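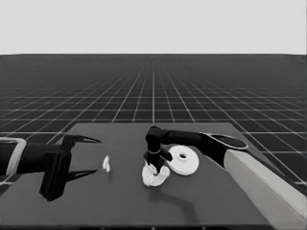
Demonstration teaching (robotics)

Demonstration teaching is a group of methods in which a person shows a robot how to do a task, instead of writing the movements as program code. The person may move the arm of the robot by hand, or may steer it from a distance with a control device. The robot records its own positions during the showing, and the record is used later to repeat the task or to train a computer model which performs it. One recorded showing is called a demonstration or an episode.

Contents
1 Terms
2 Showing by hand
3 Showing by remote control
4 Work in simulation
5 Recording and selection
6 The Burkuvia collection
7 Limits
8 See also

Terms

The words used in this field are not fully settled. "Teaching by demonstration", "learning from demonstration" and "programming by demonstration" are often used for the same thing. Some authors keep the last term for older systems, in which the robot only plays back a stored path. The person who gives the demonstration is called the operator, the teacher or the demonstrator. In this article the word operator is used.

Showing by hand

In showing by hand, also named kinesthetic teaching, the operator holds the arm and leads it through the task. The motors are set to a soft mode, so that the arm carries its own weight but does not resist the hand. The method needs little equipment and is easy to explain to a beginner.

It has two known weak points. The operator's body is often in the view of the cameras, and this may disturb a model that learns from pictures. It is also hard for one person to lead two arms at the same time, especially when each arm has many joints. For tasks with two arms, remote control is therefore more usual.

Showing by remote control

Remote control, or teleoperation, separates the operator from the working arm. The most common devices are:

Leader arms. The operator moves a smaller or equal copy of the robot, and the working arm, called the follower, takes the same joint angles.
Hand controllers. The position of a controller in space is measured and given to the gripper as its target.
Joysticks and three-dimensional mice. These are cheap, but slow for tasks which need turning and moving together.
Gloves and hand tracking. They are used mostly for robot hands with several fingers.

A delay between the operator and the follower makes the work harder. With a long delay, many operators change to a "move and wait" style – a short motion, a pause to see the result, then the next motion. Such pauses stay in the record and may be learned by the model as if they were part of the task.

Work in simulation

Demonstrations can also be given to a simulated robot. The operator uses the same devices, but the arms, the table and the objects exist only in the computer. A simulated scene can be reset at once, and no object is broken when a motion fails. Soft materials such as cloth and paper are more difficult to simulate than hard parts, and the contact between a gripper and a soft object is often simplified.

Recording and selection

A typical record holds the joint angles, the opening of each gripper, the commands of the operator and one or more camera views, all with a common clock. After the session the episodes are checked. Episodes are commonly removed when an object leaves the reach of the arms, when a camera view is missing, or when the operator stops before the end. Opinions differ on failed attempts. Some groups delete them, while others keep them with a label.

The Burkuvia collection

Burkuvia is a collection of two-arm demonstrations prepared at the Besson laboratory in Prurnotmont. Its first version had 908 episodes, divided among 4 tasks. After checking, 890 were kept. The largest task has 227 episodes. The control software, Drarside, was written for leader arms and later received support for hand controllers.

Limits

The quality of a demonstration depends on the skill of the operator, and two operators may solve the same task in different ways. A model trained on both may mix them and choose a motion between the two, which neither of them used. Demonstrations also cover only the situations that were shown. When the robot makes a small error and comes into a new position, it may have no example of how to return. A common answer is to let the operator take over at this moment and to add the correction to the training data.

See also

Teleoperation
Imitation learning
Robot gripper
Bimanual manipulation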